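## 3. Making up the bed
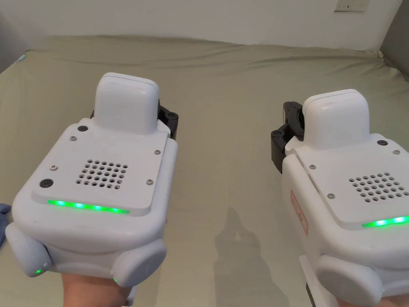 *Figure 3. Bed with the pale sage-green sheet on.*

This section covers fitting the Julura sheet set to a made-up mattress and base. Complete Section 2 (unpacking and first wash) before you begin. One person can do the work, though a second person helps on queen and king sizes.

### 3.1 Before you start

1. Check that the mattress is centred on the base and that the base is locked or its castors are chocked.
2. Remove any blankets, pillows and loose items from the bed.
3. Leave at least 600 mm of clear floor on both long sides and at the foot.
4. Confirm the size on the sewn label. The label is at the foot end, right-hand corner, on all Julura fitted sheets.

> **Caution:** Lift the mattress with bent knees and a straight back. Do not lift a king mattress alone.

### 3.2 Mattress protector

1. Lay the protector on the mattress with the quilted side up.
2. Hook the elastic under the two head corners, then the two foot corners.
3. Smooth from the centre outward. Folds left in the protector will show through the sheet.

### 3.3 Fitted sheet

1. Find the label and place that corner at the foot of the bed, right-hand side, as seen when standing at the foot and facing the head.
2. Fit the head corners first. Pull each one fully under the mattress.
3. Walk to the foot and fit the corner diagonally opposite the last one you did.
4. Fit the remaining corner. If it will not reach, release the opposite corner, move the sheet across and refit.
5. Run a flat hand along each side to seat the elastic.

**Note:** The sheet is cut for mattresses up to 38 cm deep, including the protector. Deeper mattresses need the Zarau extended-depth sheet.

### 3.4 Flat sheet

1. Place the flat sheet with the wide hem at the head and the finished side down.
2. Align the hem with the top edge of the mattress and even up the drop on both sides.
3. Tuck the foot end under the mattress, full width.
4. Make a mitred corner at each side of the foot:
 - lift the side edge 40 cm from the foot and lay it on top of the bed to form a triangle
 - tuck the part still hanging
 - bring the triangle down and tuck it in.
5. Leave the long sides untucked above the corners, unless the bed is for a child.

### 3.5 Removing creases

Light creases drop out overnight. For heavier creases, mist the sheet with clean water and smooth it by hand, then let it dry fully before adding a blanket or doona.

> **Caution:** Do not iron a sheet on the mattress. Foam and latex layers can be damaged by heat.

### 3.6 Faults

| Fault | Likely cause | Action |
|---|---|---|
| Corner lifts off | Corner not fully under mattress | Refit as in 3.3, step 2 |
| Loose fabric across the middle | Sheet turned 90 degrees | Check label position and refit |
| Uneven colour | Softener residue | Rewash without softener |

For replacement elastic, quote part 11 from the spares list in Section 6.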